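Capucine Marchal keeps her screws in egg boxes, and she would like it known that this is a system. "Top row, cases. Bottom row, mysteries," she says, closing the lid before I can ask about the mysteries.

She runs Hirnolard, a repair workshop that takes in office computers after the offices have lost interest in them. Last year 423 of them came through the door. She got 295 working again and the rest went for parts, a fate she describes as "organ donation, with less paperwork".

I had expected somebody excited by processors. Marchal finds processors dull. Her passion is the case, and more precisely the bits of the case that let you into it. "People ask me how fast a machine is," she says. "I want to know how many times it's going to make me bleed."

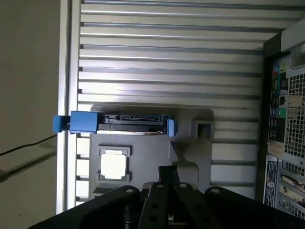
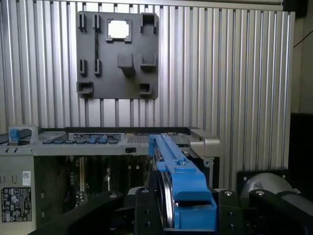 Blue is the colour she looks for first. She learned the trade on machines held together entirely by screws, some of them put in, she suspects, by a man with a grudge. Then the makers began colouring the parts you were meant to touch, and her life improved. She points to the hard disk with its blue carrier block at one end and its blue clip at the other. "Look at that. It's practically waving. A child could find it, and in my house a child did."

What happened to the disk in question? "It was the family accounts, so I was told it was a tragedy. I thought it was quite a good drawer for the drive to come out of, personally."

She is less tender about labels. Customers ring up wanting to know which model they own, and she sends them to look on the outside of the case. "They read me the safety bit. All of it. I had one gentleman get as far as the recycling symbol and try to describe it – 'a bin, but it's been cancelled'. I let him finish. He was enjoying himself."

The workshop used to be called Sturnent, until she got tired of spelling it over the phone. I suggest that Hirnolard can't be much easier. She gives this more thought than it deserves. "No," she says. "But I'd paid for the sign."

In June she starts an evening class for people who want to open up their own computers. There are 2 places left. Pupils should bring a screwdriver, a machine they don't love and something to put the screws in.

"Eggs out first," she says. "I do have to say it."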